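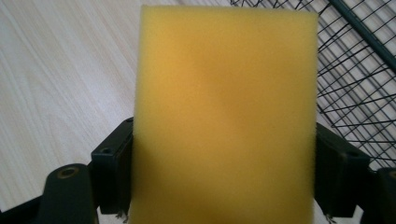
Home Stories Archive Contributors Contact

The Level at Stotaritz
January
By Corinne Villanueva

The gauge house at Stotaritz stood on the east abutment of the dam and contained a desk, a heater, a telephone and the chart recorder. The recorder was a Druko drum type. A float in a vertical pipe rose and fell with the reservoir, a wire ran from the float over a pulley, and a pen drew the result on paper. One drum of paper lasted a week. It was changed on Sunday at six in the morning.

Ghazal Arabzadeh had changed it 266 times. She knew the figure from the log, where each change was numbered and initialled. The first 4,000 or more entries were in other hands, the earliest in pencil.

On the 267th occasion the trace was wrong.

It ran level from the start of the chart until Thursday night. At ten past two it dropped by 30 millimetres, stayed down for five minutes, and returned to its previous line. The drop was vertical. So was the return.

She considered the instrument first. A slipping wire would not have gone back to the same place. A sticking float gave steps, and the steps followed the water. Wind gave a ragged trace. She checked the clock against the telephone time signal and found it four seconds slow, within tolerance. She lowered the weighted tape down the pipe and read the level by hand. It agreed with the pen.

The outflow record was kept at Santoro, eleven kilometres down the valley. She telephoned and asked for Thursday night.

"Nothing here," said the man at Santoro. "Flat all night. Why?"

"I have a drawdown of 30 millimetres at ten past two."

"For how long?"

"Five minutes."

There was a pause while he worked it out. The reservoir had a large surface. That depth of water across the whole of it, gone in an instant, would have taken the footbridge at Santoro and most of the lower street.

"It didn't come here," he said.

"No. It came back."

"Write down pen fault."

She thanked him and put the telephone down. The log had a column for remarks, two centimetres wide. She turned back through the earlier volumes to see how such things were usually put. Pen fault appeared often enough, generally with a note of the nib replaced. In the third volume, in January, her predecessor Stolero had written: 2.10, down 30, up 2.15. Pen sound. He had underlined the last two words. The following week's remark concerned a broken window.

She found one more in the first volume, in pencil. The hour was the same. The writer had given the depth in inches, and she converted it on the back of an envelope, twice.

At twenty to seven she fitted the new paper, wound the clock, inked the pen and set it to the line. She signed the old chart and entered the change. In the remarks column she wrote: 2.10, down 30, up 2.15. Pen sound. Float and tape agree.

Then she locked the gauge house and walked back along the crest of the dam, keeping to the downstream side.

Last updated: January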